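November, nearly midnight

Can't sleep so I'm writing instead. My knee is doing the thing again where it clicks on the stairs, and I blame choir, because Védís Hedegaard has decided we all stand for the full rehearsal now. Two hours! She said it opens the ribs. It opened something in my knee, that's for sure.

We finally got through the Bielecka piece without stopping though. I love it and I can't count it. There's a bar near the end, 133 I think, where the altos come in on nothing, just thin air, and every week I come in early and pretend I was clearing my throat. Tonight I got it right and was so pleased with myself that I missed the whole next page.

Walked home the long way by the river - cold, but the good kind - and thought about the winter concert. We've sold 158 tickets, more than last spring, and Védís wants to add a second night. I said yes before I'd thought about it (typical me). I still don't own a black skirt that fits.

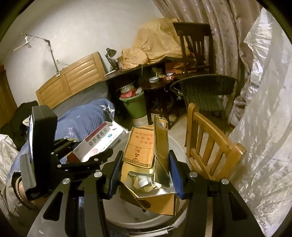

Anyway, the skirt. Mom says she has one in the cedar chest and she'll mail it, and if it's the one I'm picturing it has a kick pleat and smells like 1988. I'll try it. If it's awful I'll hem the long one from Aunt Jo's wedding.

Need to call the dentist tomorrow, and buy lemons and throat drops. And hum bar 133 in the shower until it sticks.

The upstairs neighbors just started their dishwasher. Okay, lights off, trying again.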